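Grundstead Demonstration Days: Two-Handed Gripper Sessions

Equipment > Handheld and mounted grippers > Visits and demonstrations

Grundstead offers scheduled demonstration sessions for organizations considering the Clonero gripper line. Sessions are held in our furnished demonstration rooms and are open to schools, laboratories, workshops and care providers. The next open day takes place on 19/02/2026. A second series will follow in April.

What a session covers

Each visit lasts 78 minutes and is led by Ekua Aryee, Demonstration Manager, with technical support from Gerrit Coetzee. Visitors first observe an operator handling soft household items at a table with a pair of grippers. They are then invited to take the controls themselves. Groups are limited to nine persons so that every visitor has a turn.

The program includes:

Picking up and releasing soft toys, felt shapes and other items that change form under pressure
Passing an item from one gripper to the other
Placing items into an open box
Changing worn finger pads
Questions on service, spare parts and delivery

Visitors may bring items of their own for trial. Items should be clean, free of sharp edges and small enough to hold in one hand. Glass, liquids and live plants are not accepted for trial use.

Preparing for your visit

Please arrive 15 minutes before the stated time and report to the Sibiya entrance. Long hair should be tied back and loose jewelry removed before handling the equipment. Visitors under 16 must be accompanied by an adult. The demonstration rooms are step-free, and a seated working position can be arranged on request.

More than 133 organizations have attended since the program began. Written feedback is collected after each session and reviewed by Danica Dervishi, Head of Product Support.

Purchase and loan

Grippers may be ordered singly or as a matched pair. A loan set, packed in a Zellum carrying case, is available to organizations that have completed a session. Spare finger pads are supplied with every order – please state the quantity required when you request a quotation. Loan requests are handled by Afroza Abeysekara and are answered in writing.

Bookings are confirmed by e-mail. Places that cannot be used should be returned to the office at least two working days in advance.
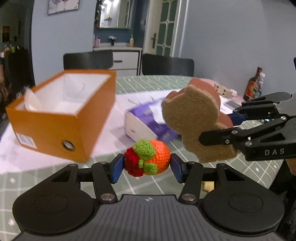 Can we attend a session without placing an order?

Sessions are free of charge and carry no obligation to buy. Your group only needs to book in advance and give the name of one contact person.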